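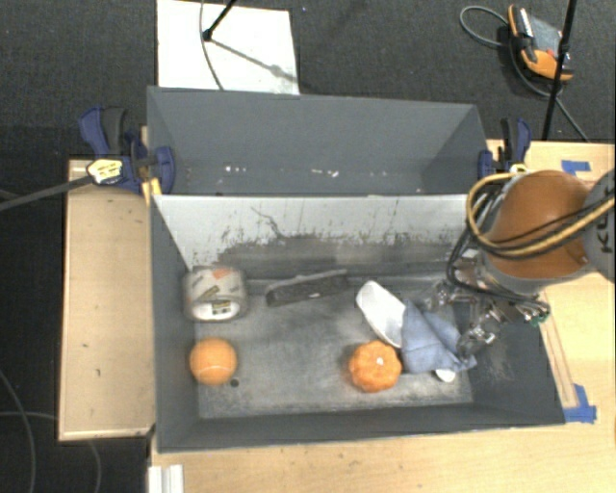

Open day at Rallmont: an arm, a bin and a very patient host

26 August 2018

The automation workshop at Rallmont opens its doors once a year, and this year 160 people signed the book. I went mostly for the sausage sizzle. I stayed for a robot arm sorting through a roll of packing tape, a pumpkin and a cloth.

The engineer who runs the bin-picking bench had been on her feet since the first group came through, and agreed to talk if she could sit down. Her first task at every session, she said, is to manage expectations.

"People come in thinking it'll fold their washing. Then they see it's a grey bin with a tennis ball sort of thing in it, and you can watch the hope leave."

The bin has two compartments with a divider between them. The job is to get everything out of one and into the other, and then, because this is research, to put it all back again. I asked whether that ever felt futile. "You've never had kids, have you," she said.

I wanted to know who chooses the objects. She does, mainly from drawers at home and the discount shop in Brondamport. The rule is that no two should ask for the same grip. A ball rolls off. Tape has a hole in the middle, so there are several sensible ways to pick it up and one very silly one. "It knows about the silly one. It's fond of it."

And the cloth?

"The cloth is a menace," she said. "It hasn't got a shape. It has a shape until you touch it, and then it has another one – and whatever's lying under it is now a surprise for everybody."

The target for the day was 66 picks between morning tea and lunch. She wouldn't tell me the score. She did say the bench has logged 2970 attempts since January, and that she could describe a depressing number of them from memory.

I asked about the clamps at the sides of the bin, which looked to me like something from my father's shed.

"They are from a shed. Mine. We had a quote from Thakur for a proper fixture and I went home and got the clamps."

The software is a different matter. Fotberg supplies the planning side, under an arrangement she described as generous and slow. An update had arrived the evening before the open day, and she had left it sitting there. "I'm not brave," she said. "I've got five groups to get through."

Did the visitors ask good questions? The children did. One wanted to know if the arm got bored. The adults mostly asked about jobs, and whether it was theirs it was after. She tells them to watch it deal with the cloth for a while and then ask again.

The last group was coming up the stairs by then. She stood, stretched her back and went to say hello to them.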